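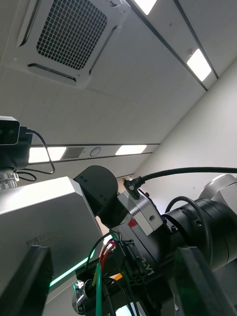
Teaching by Demonstration: Common Questions

What is the difference between hand guiding and remote control?
In hand guiding, the operator holds the arm and moves it through the task. In remote control, the operator drives both arms from the Ivatus console. Both methods save joint positions and camera video to the same log.

How many demonstrations does a task need?
Plan on 300 for a single part in varying positions. Four operators should share the work so that one person's habits do not dominate.
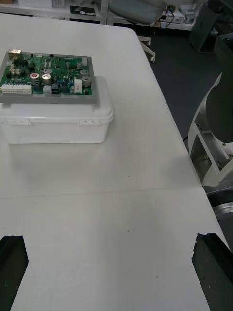
Part placement is the setting most often done wrong. Move the part between takes, and vary its angle as well. A circuit board on top of a plastic box sits higher than one laid on the table, so record the support height in the task sheet. Do not mix heights within a set unless the task calls for it.

Can a failed take be kept?
Yes, if it is labeled. In the Nirden set, 104 takes were marked as failed and stored separately.

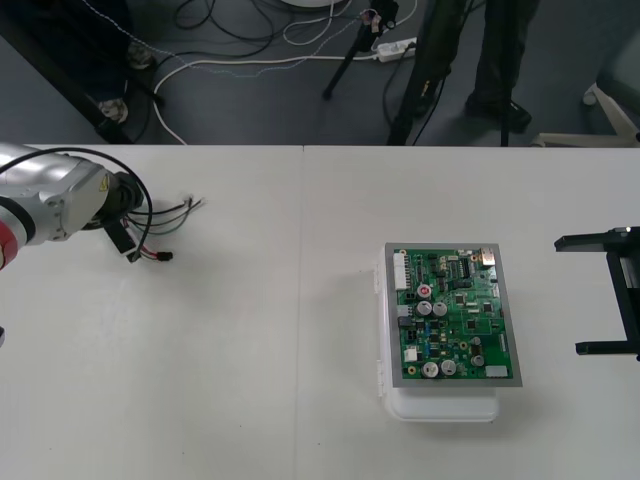

Unlabeled failures must be deleted before training. Craig Tosh maintains the label list; send additions to him.

Does the arm need to return home between takes?
Only when changing operators.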